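Flistby desk and hutch set goes into Irkdale study rooms

Fitting-out of the study rooms at Irkdale has moved on to furniture, with the first of the white desk and hutch units from Skarkberg now in place. The order covers 37 units, all from the Flistby range, and replaces the mixed tables that had been in use since the building opened.

The Flistby is sold as a desk base and a separate upper section. The base carries a drawer unit at one end and a long shallow drawer under the worktop, leaving the rest of the space below open for a chair and the user's legs. The hutch stands at the back of the worktop and is fixed to it with screws from behind. Skarkberg supplies the two parts in separate cartons, and the Irkdale order was delivered on pallets in September.

Grīnberga, the contractor for the fit-out, is assembling the units in the rooms where they will stay. The doorways on the upper floor are too narrow for a finished desk with the hutch attached, and the first plan, to build everything in the ground floor hall and carry it up, was dropped after a trial with one unit. Assembly in the rooms is slower per desk but removes a second round of lifting.

Each base is levelled before the hutch goes on. The floor on the north side falls slightly towards the windows, and a desk that stands out of true shows it first at the drawers, which drift open or bind on one side. Grīnberga is using the adjustable feet supplied with the base and, in the two corner rooms, an extra packing piece under the rear foot. The fixing screws are driven by hand for the last few turns. A power driver was tried on the first hutch and stripped one of the holes in the board, and that panel has been replaced from spares.

The hutch is 969 mm high on the drawing and is to be fixed to the wall as well as to the worktop. The wall fixings were not part of the Skarkberg pack and have been bought separately. Plasterboard anchors are used on the partition walls and ordinary plugs on the outer walls. In one room the wall position coincides with a heating pipe, and the desk there has been moved along to clear it.

Small items are being set out on the desks once the fixings are done. The study rooms are meant to be used with very little on the worktop, and most of what each user needs is expected to go into the compartments of the hutch or into the drawers. The layout for each room gives the compartments on the left to paper and folders and those on the right to books. The back panel between them is to be left clear in every room so that a lamp can stand there without blocking a shelf.

Frames are the exception to the clear worktop rule. Each desk is allotted a black frame for the room notice, which gives the booking times and the number to ring when a room has been left locked. The frame goes on the desk itself, towards the back, where it can be read from the doorway and does not have to be moved when the long drawer is opened. Fixing the notices to the wall was considered and rejected, as the text is expected to change several times in the first year.

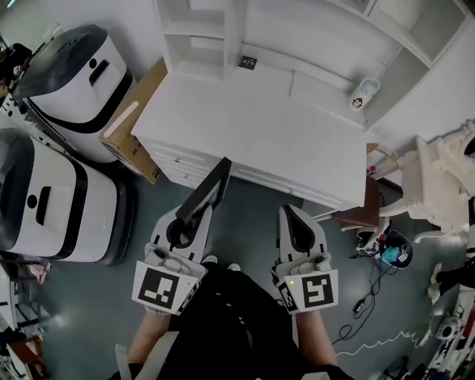
A black frame held at the front edge of a white desk, with the hutch compartments still empty.

Cost per unit was given in the tender papers as 553 euros, covering base, hutch and delivery but excluding assembly. The wall fixings and frames are charged to the general fit-out budget. Skarkberg has agreed to hold a small stock of drawer fronts and knobs in the same white finish, so that damaged parts can be changed without replacing a whole base. The finish is a standard one and no colour matching is needed.

Two points remain open. The first is cable routing. The hutch panel has no opening for a lead, and Grīnberga has asked whether a hole may be drilled low down at the rear or whether leads should be taken over the end of the worktop. Skarkberg has replied that drilling is allowed below the level of the lowest shelf, provided the cut edge is sealed. A decision is expected before the upper floor is finished. The second is the handles on the drawer unit, which stand out far enough to catch a chair arm in the narrowest rooms. Flatter handles with the same screw spacing are being looked at.

The old tables have been taken out of the ground floor rooms and stacked in the store. Those in sound condition will be offered to other users of the building and the rest broken up. The store is needed for the remaining cartons, and staff have been asked not to leave anything else there until the last pallet has been opened.

The ground floor rooms are due to reopen for bookings in December 2025. The upper floor will follow when the wall fixings have been checked. Bookings already made for the upper rooms have been moved to the ground floor at the same times, and users do not need to book again.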